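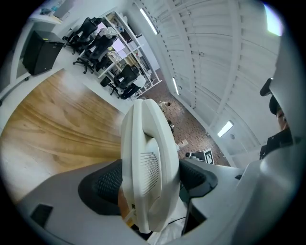 **FOR RELEASE ON 21st April**

**Vosstead Shared Workshop Completes Second Pair of Hand-Held Grippers**

*Member-built tools will be used to record everyday tasks for home robot arms*

VOSSTEAD – The Vosstead Shared Workshop today announced the completion of its second pair of hand-held grippers, built by members under the workshop's Kanov project. The grippers are held and worked by a person. Recordings made with them are used to teach a small robot arm the same task.

Kanov was started by workshop members Danica Stojanović and Vivek Dubey, who wanted to train arms of the size people build at home without tying up an arm for every practice session. The first pair was finished in March. The new pair has a redesigned housing and softer finger pads, and its printed parts can be made on the workshop's own machines in 98 hours.

"Our members have regular jobs and limited evenings," said Ms. Stojanović, project lead. "A pair of grippers can be picked up, used for an hour and put back on the shelf. That suits a shared workshop very well."

Parts for one pair, excluding cameras, cost the workshop $187. Assembly requires a screwdriver, a soldering iron and a set of hex keys. Mr. Dubey has rewritten the build guide to cover cable routing and the placing of the printed markers, two steps that gave builders of the first pair the most trouble.

Members have so far made 1258 recordings of household and desk tasks. Current work centers on the telephone, chosen by the group for its coiled cord and for a handset that must be approached from the side.

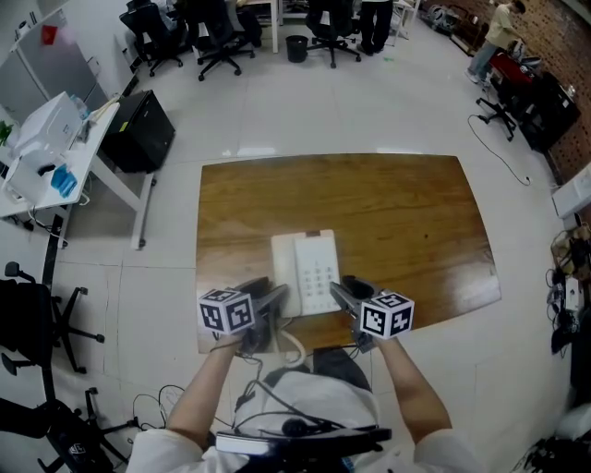

*A member works at the desk telephone with two hand-held grippers fitted with marker cubes.*

"The cord pulls back, and a gripper has to allow for that," said Kosmas Sarantis, who maintains the task list. "Door handles and jar lids will follow – we expect the lids to take longer."

The build guide, parts list and print files will be free to all members of the workshop. Copies will also be given to the Ofori Makers' Room, where Delali Amegashie will oversee the building of a further pair. Changes made at either site will be entered in one shared log.

Members wishing to build or borrow a pair should complete the standard tool training first. Loans are limited to two weeks.

**Press contact**
Mawuli Gyamfi, Vosstead Shared Workshop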